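About Bokik

Bokik looks after small robot cells for people who would like them to keep working. We set them up, we come back when they sulk, and in between we answer the phone. Gunhild Vestergaard started the firm above a tyre shop with one bench and a borrowed torque wrench. The wrench has since been returned.

Most of our customers ask first about the bench in our front room, so it may as well have its own paragraph. It is a two-armed cell for small gear assembly, known as Pevska, and every new starter learns the trade on it. Wichai Paisan wrote the setup sheet, which runs to 84 steps and was once 25, before he met the rest of us.
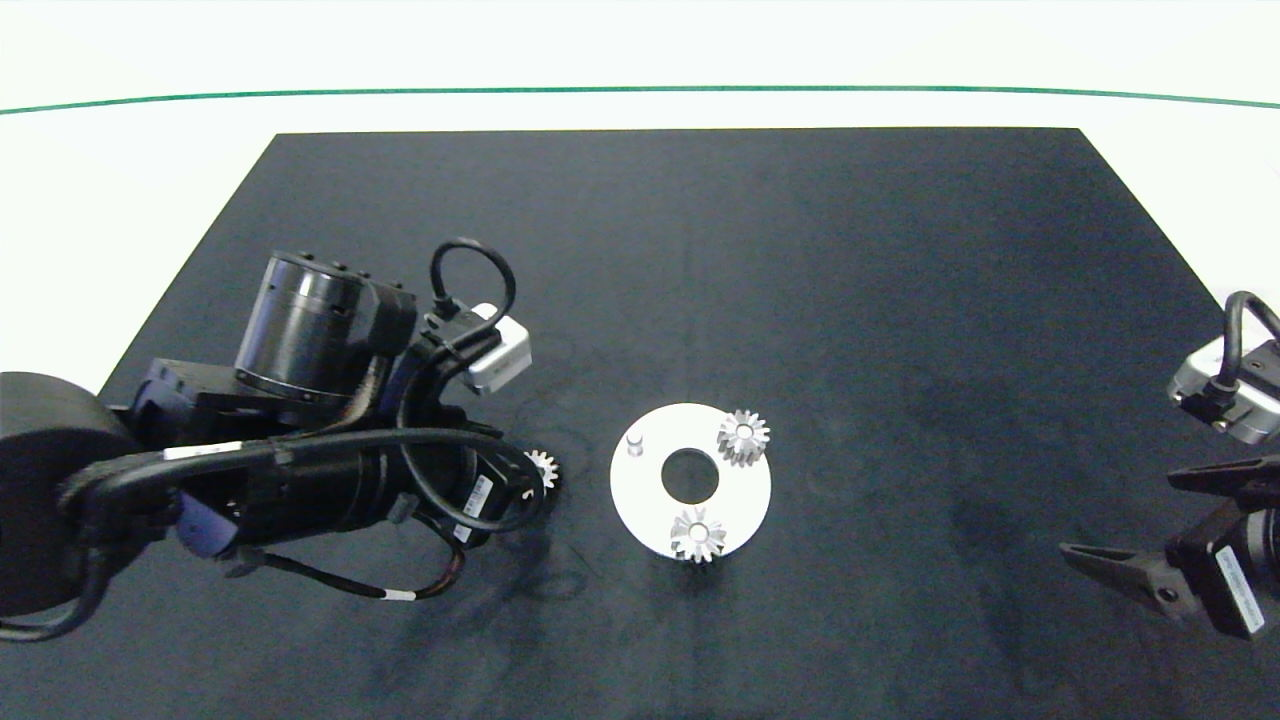 Pevska at the bench: plate, peg and bevel gears on the black mat, with an arm at either side.

The order never changes. Mat down and square, plate on the mat, then each arm checked for play at the joints before anyone touches the software. Cables get a proper look, from shoulder to wrist, with the arm moved slowly by hand. Noémi Kerekes has found more faults with a torch and a bad mood than our diagnostic package has managed in its whole career. The package cost 2575 euros. The torch came free with a magazine.

Xiaoqing Shi runs repairs and keeps the spares cupboard, to which there are 2 keys, both hers. Hanyu Mao handles service visits and will tell you on the phone whether it is worth our driving over.

We close for stocktaking in January. Gears may be posted to us at any time, preferably in a box.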